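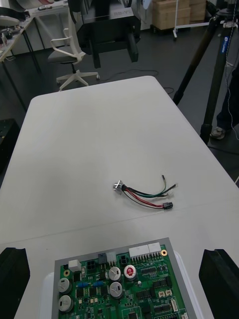 I have a control board from a Miltex bench supply, a replacement wire harness, and a manual that consists of one exploded drawing and a warranty card. The board came back from repair with every lead unplugged, in a bag, with no note. The old harness did not come back at all. The new one looks simple until you try to find a home for each end of it. The red and the black go into a little black plug, fine, I can deal with a plug. One wire has a small ring terminal, so I assume it wants a screw. The green one simply ends, bare, curling up off the table as if it had a question too. There are several small connectors along the same side of the board, and my plug looks as if it would be welcome in more than one of them.

Nanami Katayama
Wornesdale
Asked in September, 671 views

What I'd like to know, in order of how much I'm worried:

How do I tell which header the red and black pair belongs in? The lettering next to them is either under a connector or was printed for ants. I've been through the drawing with a magnifier, and it shows the board as a rectangle with the word BOARD on it.

Does it matter if I push the plug in before the round end is mounted in the panel? The repair place (Fujimoto, on the phone, in a hurry) said "either way," which I've learned to hear as "please hang up."

And what do I do with the green one? I was told green is ground. I was also told this by the same person who said the old harness was "in the box somewhere."

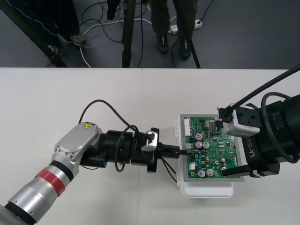

The plug does seat in one of the small black headers on the left side, with the board still in its tray and nothing powered. It goes in straight and I didn't have to lean on it. My trouble is that I've owned a printer cable that also went in straight, and that story ended with a new printer. A new board from Miltex is a lot more than the harness, which was 40 dollars, and I would like to keep my mistakes in the harness price range.

Things I have: a multimeter, a decent set of small screwdrivers, a crimping tool I've used exactly once, and patience until dinnertime.

Prarex
5 helpful votes

Green is ground. Red is plus, black is minus. Plug it in where it fits and turn it on. These things are keyed, you can't get it wrong.

Comment from Nanami Katayama: It fits in two places. I did say.

Comment from Prarex: Then one of them is right.

benchleftovers
31 helpful votes

Please don't do the thing above. Keying stops you from putting a plug in backward. It does very little to stop you from putting it in the neighbor's socket, and board makers love buying the same header by the bucket and using it for everything from a fan to a door switch.

Take the board out of the guessing business and let the meter do it. Everything off, mains cord out of the wall and lying where you can see it. There are some good-sized capacitors on that board, so leave it a while, then check across them with the meter on DC volts before your fingers go in. If they've all settled near zero, carry on.

Set the meter to continuity. Put one probe on a point you know is board ground. The minus leg of one of the big capacitors is a good candidate (the can usually has a stripe down the minus side), though confirm it against a second one, as some supplies have more than one ground and don't mention it. Touch the other probe to each pin of each header your plug could fit. Write it down as you go. You're looking for a header with one pin on ground where your black wire lands.

If only one header matches, you have a strong suspect. If both match, follow the other pin. A fat trace running toward the power parts says supply. A skinny one wandering off to a chip says signal, and you don't want to feed one of those from the wrong place.

If you still can't tell, send Miltex or the repair shop a photo with both headers circled and ask for the pinout in writing. People are much more careful in writing. I wouldn't power it up on a hunch, even a good one.

Last, don't trust wire colors on a replacement harness. I have one here with two blacks and a brown where the brown is the supply. Buzz each wire through to the round end and make a little table. It takes less time than reading my answer.

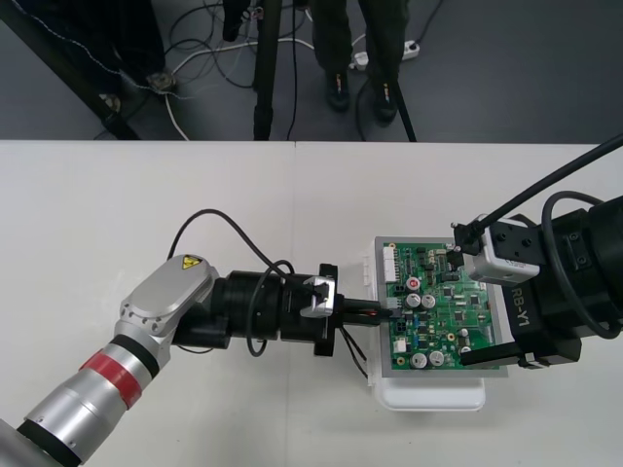
Comment from Nanami Katayama: Did the capacitor check and then the grounds. Both headers have a pin on ground, naturally. But on one of them ground lines up with my black wire, and on the other it lines up with red, so I have stopped liking the other one. The plug is in the one that matches. I had the board pressed down at the lower right while pushing, and held the plug by its body. Earlier I may have been pulling it out by the wires. I'm not proud of it.

Comment from benchleftovers: We've all done it. Tug each wire lightly and see if one slides back out of the housing. If it does, the little metal tab needs lifting before it'll stay put again.

Comment from Nanami Katayama: They held. Writing to Fujimoto for the pinout before anything gets switched on.

old_dog_radio
9 helpful votes

Good answer above, so I'll just take the two parts it skipped.

The green wire. Don't join it to anything until you know what it meets at the other end. If it buzzes through to the metal shell of the panel part, it's probably meant for chassis. If it goes to a pin, it's a signal or a return and somebody left it bare for you to finish. Some harnesses ship that way to suit several models. Until you know, fold the bare end back and put a bit of heat-shrink or tape over it. A loose bare wire over a live board will find the most expensive thing in reach.

The ring goes under a screw, yes, but check which screw. The plated holes on a board aren't always tied to ground. Same continuity test.

As for the order, mount the round end in the panel first if there's room to get your hand in behind it afterward. If you have to twist the part to line up the flange, you'd be twisting the wires too, and the plug end would be taking the strain. If there's no room, plug first and leave slack.

Comment from Nanami Katayama: There is room if I take the side off, which I had been avoiding on principle. Side is coming off. 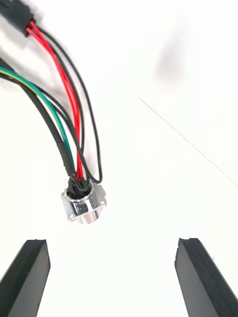
Round connector with the square flange. The red pair runs up to the black plug.

Comment from old_dog_radio: Don't know the maker, sorry, but measure the hole spacing corner to corner before you go buying screws. I bought mine by eye and now have a jar of nearly the right ones.

Comment from Prarex: Any screw will do.

Comment from Nanami Katayama: I'll be measuring.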